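Speaker notes - "Fold It Where You Sleep"
Halliday Community Room, 3 Aug 2022
Jean Moffat

Opening (stand in front of the table, no slides yet)

Good evening, everybody! Thank you for coming out to hear a grown woman talk about laundry. I love this subject and I'm going to talk fast, so wave at me if I lose you.

Ask for hands: who has a pile of clean clothes at home right now, waiting? Leave a good pause. Put my own hand up too. It's clean, it's dry, it's in a heap on a chair, and every morning we pull a shirt out of the middle of it.

My pile used to live on the chair by the window in our old place in Plarania. I had 700 square feet there, a husband, a teenager and one narrow closet, and I was sure that what I needed was more storage. I bought boxes. I bought the hanging shelf things. The pile stayed on the chair.

What changed it was a floor mat. Tell the Qiuyue story here, keep it short: Qiuyue Cui lived downstairs, I went to borrow a ladder, and she was sitting on her bedroom floor folding, with everything spread out around her on a mat. She had the radio on and she looked perfectly happy. I sat down and folded a few things with her and forgot the ladder. (They usually laugh here. Let them.)

Part one - the surface

A bed is soft, so your sleeves wander and the creases never lie flat. A kitchen table is better, but then you have to carry it all back across the house, and that walk is where the whole thing falls apart. The stacks get set down on the stairs. The cat gets involved.

So look for something firm and flat, in the same room as the drawers. A woven bamboo mat is wonderful for this. It rolls up or folds away, it has enough grip that a T-shirt doesn't slide while you work on it, and if yours is made of little tiles in a grid you can line up a hem against the rows and get it straight without even trying. I get so excited about that grid!
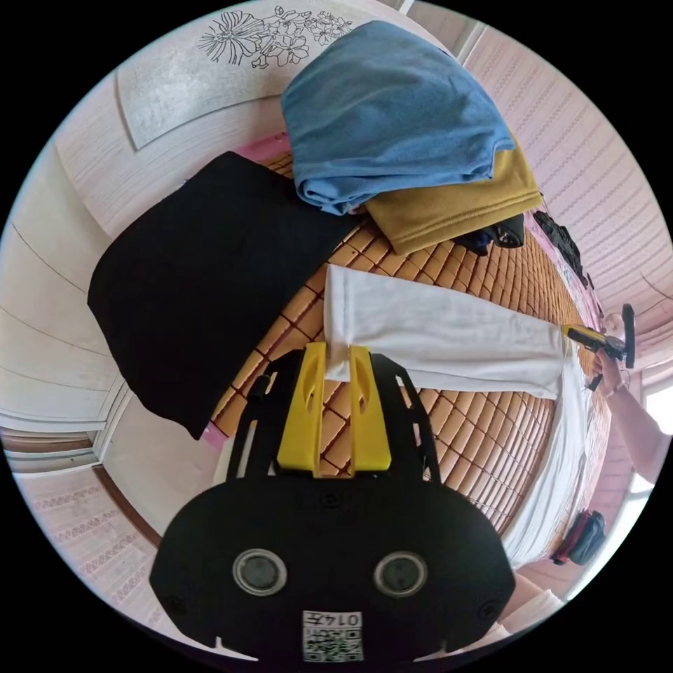
Then there's the question of what goes down first. I start with the biggest, darkest, dullest thing in the basket, and I put it off to one side. Big pieces eat up your space if you leave them for the end, and once they're folded the basket looks half empty, which cheers me up every single time.

T-shirts next. Stack them as you go, straight on top of each other, colors all mixed up. I know some of you sort by color and I think that's lovely, but do it at the drawer. If you start sorting while you fold, you've got two jobs going and you'll finish neither one before supper.

Small dark things (socks, underthings, that one black top that is really just a strap) get their own little bundle. Don't fold them yet. Bundle them, push them over, come back at the end when your hands are tired and your brain wants something easy.

Part two - white long sleeves

Demo. Use the white shirt from my bag, NOT the good one.

Long sleeves are where people give up, I think. Lay the shirt face down. Pinch the end of one sleeve and pull it out to its full length, then let it go and smooth it toward the body with the flat of your hand. Do the other side. Now bring each side in so the sleeves run down the back, and fold up from the hem, 2 folds for a shallow drawer. Pass it around so they can feel how firm it is.

If the sleeve keeps twisting, the trouble is nearly always up at the shoulder. Go back and flatten the seam there. Show it twist once on purpose.

Invite somebody up to try. Last January in Allen a boy who must have been nine got it right first go, and the whole room clapped, and I still think about his face.

Part three - putting it away

Stacks go into the drawer the minute the mat is clear. Then the mat goes away too, behind the door or under the bed. If it stays out it turns into the new chair. Mine was out for a whole week in spring and you should have seen it.

Mention the swap shelf at Plolden before questions - they are short of children's sizes and would be thrilled with anything in good shape.

Questions I usually get: fitted sheets (yes, I'll show you, bring a friend up), ironing (I hardly do any), and how to get teenagers to join in. For that last one, ask Qiuyue, second row, green scarf. She has raised two of them and they both fold better than I do.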